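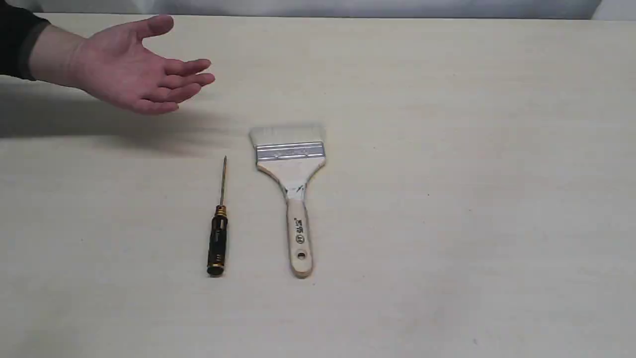 4.2 Handover and shared-reach behavior

The vendor's product sheet for the Varnari kit promises "natural cooperation out of the box." The box contained an arm, a two-finger gripper, a small wrist camera, a power supply and a laminated card showing two people shaking hands. We took the promise at face value and tested it on the dullest cooperative task we could think of, which is a person and a machine both having business with hand tools on the same table.

Each trial used everyday objects from a hardware store shelf. We avoided the foam blocks supplied with the kit, on which it does very well, as one would hope. Flat paintbrushes turned out to be the most informative item in the set. The handle is thin and sits close to the table, the bristles are pale enough to fade into a light surface, and the metal ferrule is shiny in a way that depth sensing has never forgiven. Slim screwdrivers were second. Their handles are round, and a round handle touched slightly off center goes somewhere else.

We ran 175 trials with the factory settings and no tuning beyond the calibration routine in the manual. The person was told to behave as they would with a coworker: reach when they liked, hold on to things, change their mind. The kit's planner, called Umine in the documentation and "the assistant" everywhere in the advertising, was left to decide when to approach, when to wait and when to give up. It is good at waiting. Whether a buyer will see this as courtesy or as a slow cycle time probably depends on who is paying for the shift.

Figure 3 gives the wrist camera's view with a hand and a brush on one side of the gripper. Much of the lower part of the view is taken up by the fingers themselves. This matters for the planner, which has to reason about a tool it can see only in part, next to a hand it can see only in part, past a gripper it can see extremely well.

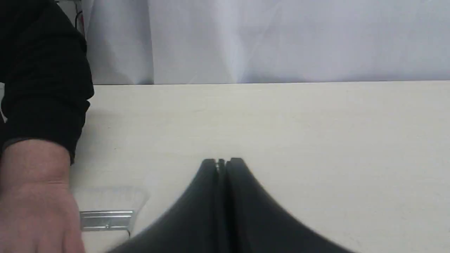
Figure 3. Wrist-camera view during a shared-reach trial. The closed gripper is at bottom center, with the brush and the person's hand to its left.

The Pritar kit, tested on the same task for comparison, places its camera farther back and so loses less of the table to its own fingers. It pays for this with a bulkier wrist, and the manual spends 2 pages on where not to put your elbow. The Ejigu kit has no wrist camera at all and was left out of this section, though its sales staff remain optimistic.

Both kits write a log line for each planner decision. The Varnari logs came to 2326 lines, which Inès Bailly read in full one November and sorted by hand. She marked 21 of them as "unexplained pause," a label the authors then argued over for longer than any of the pauses lasted. We kept it. The vendor's own label for the same event is "thoughtful hold," and we did not feel able to use that in print.

Two points bear on a purchase. First, the approach speed near a hand is set in a configuration file that the graphical setup tool neither shows nor mentions — we found it by searching for the word "slow." Second, the supplied fingers are broad and smooth on their outer sides, so they cover more of the camera's view than a narrow pair would. The kit accepts replacement fingers. The catalog lists them under "lifestyle accessories," and we treat their effect on the shared-reach task separately in Section 4.3.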